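Playtesters wanted for Clondamico, my card game

Hi all, Thongchai Sukprasert here. I've been building a two-player trading card game called Clondamico in my spare time (and a fair bit of my not-spare time), and I'm after people to play it and tell me what's broken. The card pool is up to 387 now and I've lost all perspective on it.

You don't need tournament experience. If you've played any card game where you tap, flip or discard things and argued with a mate over the timing, you're qualified!

What you'd be doing

You'll get two starter decks, Stitia and Dizon, and play at least four matches in September. After each one you fill in a short form — who won, which turn it ended on, and any card you had to read more than twice. I'm especially worried about the Staltham cards, which let you respond during your opponent's draw step. My own group can't agree on how they work. 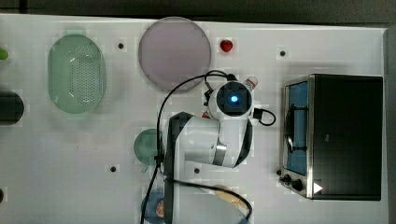
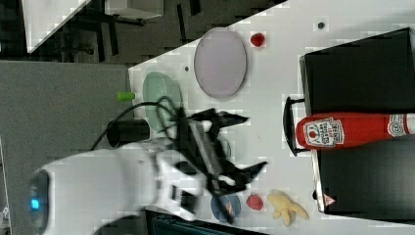 What you get

A printed copy of the finished set, your name in the rulebook and my undying gratitude. There's no pay, sorry. Postage is on me anywhere in Australia.

How to put your hand up

Send me a message through the contact form with your suburb, who you'd be playing with and your favourite colour of card sleeve. Pairs get first pick, but solo players are welcome too and I'll match you up.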